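Ticket 58: White film on speckled dinnerware, shared kitchen
Clolesholm, level 3
Opened by Ngaio Kingi, November 2019
Status: closed

Problem reported
Plates and bowls from the Stustau set are coming out of the dishwasher with a chalky film and a faint detergent taste. Glasses and cutlery in the same load are fine. The set went into use in June and the film started after we changed tablets.

Checked first
Filter cleaned, spray arms turn freely, salt topped up. Ran an empty hot cycle, then a normal load. Same film on the plates, mostly on the eating side.

The colour makes it hard to judge. The green plates are a muted, chalky mint to begin with, and both they and the cream bowls have small specks all over. Check by touch as well as by eye. If a dry fingertip picks up powder, it's residue. Rings on the inside of a plate and ridges around the inside of a bowl are part of the shape and won't scrub out.

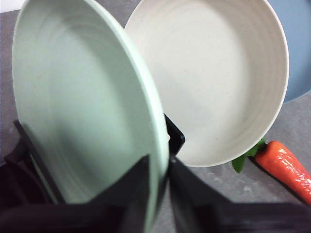 Step 1: Soak
Fill the sink with warm water and one cup of white vinegar. Leave plates and bowls in for 12 minutes, then rinse under the tap. Don't use the scouring pad. I tried it on one plate and it left a dull patch.

Result: powder gone from all but two plates. A second soak fixed one. The other is the scoured one and it stays dull.

Step 2: Change the load
Moved the plates to the bottom rack with an empty slot between each. Bowls go on the top rack, tilted so they drain. Went back to the old tablets and the 50-degree program.

Result: no film after 11 loads. No taste either — I had porridge out of one of the bowls to be sure.

Closing note
Leftover new tablets are under the sink, marked for glasses only. Please keep this set out of the microwave until we find the care leaflet. Reopen the ticket if the film comes back.

Comments (3)

Eyerusalem Zeleke: Leaflet was in the drawer with the tea towels. It says no microwave, so that rule stays.

Ngaio Kingi: Thanks. I've taped it inside the cupboard door.

Eyerusalem Zeleke: Does the vinegar soak work on the mugs? They've gone a bit grey inside.

Recent tickets
Kettle switches off before boiling
Fridge seal, left door
Oosthuizen toaster, one side not heating
Trunance tap filter due for replacement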